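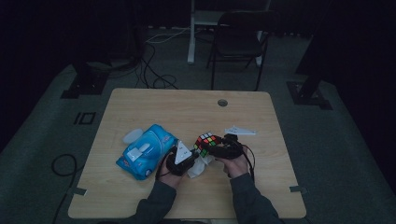

Subject: Re: [bench-talk] resizing a channel-set eternity band
Date: 8 Aug 2026

Hi all,

Jumping in on the eternity band question from the digest.

> A customer wants her channel-set eternity band taken up a
> size and a half. Stones go all the way round, platinum, made
> by Hesmont before they closed. I told her it can't be done
> and now she thinks I'm fobbing her off. Has anyone managed
> it without loosening the whole row?

You told her right! I tried it once, years back, on a white gold one, and I only went up half a size. I stretched it a hair at a time on the roller and felt very pleased with myself until she came back in October with two stones gone and a third one rattling. I ended up remaking the whole ring at my own cost, and I still wince when I see the job envelope.

What I do now is offer a remake using her own stones. You pull them, check the girdles for chips (there will be chips, so warn her before you start), and set them in a new channel with a plain section at the back, say 6 mm or so. She gets her size, and the next person who has to resize it will bless you. I get my channel stock from Quiroga, who will draw it to width if you order 100 mm or more. Slow on the phone, quick with the post.

If she really wants stones all the way round, you'll need extras, probably 4 of them for that jump, but measure it, don't trust me. Matching old melee is the hard part. The counter at Berthorpe let me go through almost 40 loose ones with a loupe before I found a set that didn't look too white next to the old ones. Take the ring with you.

As for her thinking you're fobbing her off, show her the inside of the band under the scope. Once people see how thin that wall is they usually come around.

Is anybody driving up to the Tiltberg show? I've got a ring bender to sell and I don't want to ship it, it weighs a ton.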